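Compressed Air Leak Survey at Cornberg - Results

Jun 25, 2020

The leak survey of the Cornberg compressor network is complete. Readings were taken with the plant idle and the receiver held at working pressure, following the method used at Kurkham in January. The ultrasonic detector was set to the same sensitivity at both sites so that the results can be compared directly.

Most of the losses were at quick-connect fittings and at drain valves on the east header. Pipe joints were sound except for 3 threaded unions, which have been resealed. Hywel Gethin has tagged the remaining points and entered them in the maintenance log.
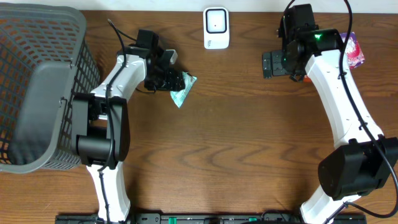 Replacement drain valves are on order from Bremine, with delivery quoted at up to 8 weeks. Until they arrive, the east header should be isolated at the end of each shift - the valve is at the foot of the riser, marked in yellow.

A second survey will follow once the valves are fitted. Departments with unused air drops should send the drop numbers to Hrefna Sveinbjörnsson so they can be capped during the same shutdown.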